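The man from Korico said the water in Pindima would make you remember things. Catriona Rennie had heard better pitches from people selling gutters.

"Remember what?" she said.

"Depends on the person."

It would. She signed for the trial filter anyway, 20 dollars, refundable by October, and put the leaflet on the counter with the others. Her aunt had lived in that house for 42 years on plain tap water and forgotten nothing, least of all who owed her money.

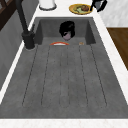

Ott Lill came by at six to borrow the ladder. He drank a glass standing up and went quiet.

"Well?" said Catriona.

"My brother's bike. It was green."

"You knew that already."

"I'd been saying blue." He looked into the glass. "For years I've been saying blue."

She asked if he had any proof it was green. He had none. The bike had gone into the river at Kutar before either of them owned a camera, and the brother was in Margaritis and didn't pick up the phone. So there it was - a miracle with no paperwork.

When he had gone she poured herself a glass, to be fair to the thing. It tasted of water. She sat with the leaflet and waited, and what came to her was supper, and that she had promised her aunt to learn to cook at least one dish properly.
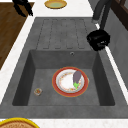
Eggplant on the red-rimmed plate, at the sink.

She wrote "supper" on the Korico feedback card. Then she crossed it out and wrote "no effect," and then she called Ott to ask what kind of green.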